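Cunovel Open Workshop

The Cunovel Open Workshop, known to most of the people who come to it simply as the Cunovel open day, is a yearly visitors' day held each July at the robotics laboratory of the Pîrvu Institute in Sastmont. It gives families, school groups and anyone else who happens to be curious a chance to stand beside working robot arms and talk with the people who program them. Admission is free, and the doors open at 10 in the morning.

History

The event grew out of an informal evening arranged by Floarea Enache, who had invited a few parents from her daughter's school to see what she did all day and found that they stayed until well past suppertime. Her colleague Mircea Ursu suggested doing it again in daylight, with the whole town invited, and the laboratory has kept up the habit ever since. Early editions were held in a single room, and visitors waited on the stairs for their turn. After the move to the larger building on Clonholm Street, attendance settled at 300, a limit set by the fire regulations and reached most years before lunch.

Program

The day begins with a short welcome in the entrance hall, followed by guided rounds that leave through the morning and afternoon. Each round takes in 6 stations, among them a soldering bench, a small exhibit of retired grippers and a talk on how arms are kept from bumping into one another. Siv Amundsen, who came to the laboratory from Norway, has led the English-language rounds for years and is fondly remembered by former pupils for letting the questions run on — sometimes so long that the next group catches up with hers.

The tabletop demonstration

The best-loved station is the tabletop demonstration, in which two arms share one work surface and handle ordinary things such as tennis balls and plastic bottles. The surface is marked off in squares with blue tape, laid by hand, so that visitors can name a square and follow what happens there. Darius Dobre, who looks after the station, likes to explain that a soft, round ball is a harder thing to pick up than it looks, because a small nudge from a finger can send it rolling into the next square. Children are usually invited to guess where a ball will end up, and the guessing tends to be loud and cheerful. Operators work from teach pendants, the handheld controllers used to guide an arm, and each one has a red emergency stop button that gets a good many questions of its own.

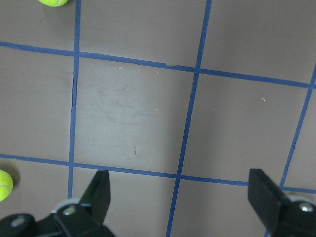

Tennis balls on the taped grid at the tabletop station
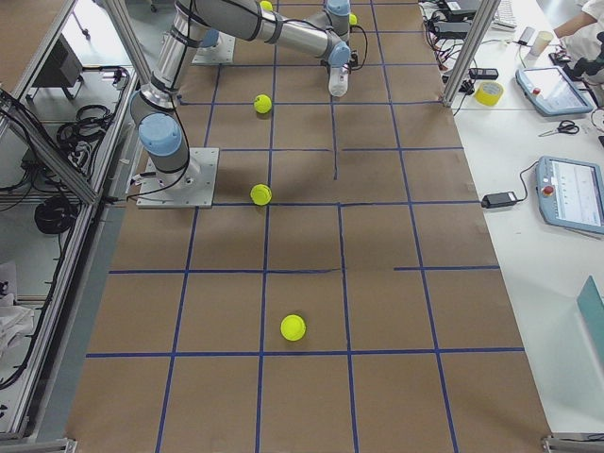

Margareta Chiriac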